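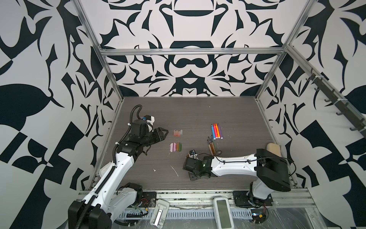
Rilstead Table Top, Dark Gray Wood Grain

The Rilstead table top is made for craft rooms, classrooms and small workshops where a table is used every day. It has a rectangular shape with straight sides, so it can stand against a wall or next to a second one. The dark gray surface with wood grain is our most ordered finish, and light things are easy to find on it, for example sticks of chalk laid out in two groups. Pencil marks are less visible, please consider this if you draw directly on the table.

Product details
Model: Rilstead 200
Length: 200 cm
Finish: dark gray wood grain
Weight: 54 kg
Article number: 556
Legs: not included, see Plakska leg sets

Delivery and assembly
The top comes in one flat package. Two persons should carry it. The Plakska legs are attached from the underside with the screws in the leg package, and the work takes almost 6 minutes per leg if you have a power screwdriver. Do not tighten the screws fully before all legs are in place.

Care
Wipe with a damp cloth and dry afterwards. Chalk dust should be brushed away first, otherwise it stays in the grain and makes gray clouds. Do not use steel wool.

Other finishes
Mendoza (light oak look) and Dotano (plain white) are made in the same size. Samples can be ordered by e-mail. Orders received before Friday noon are packed the same week.

Add to cart
Ask about this product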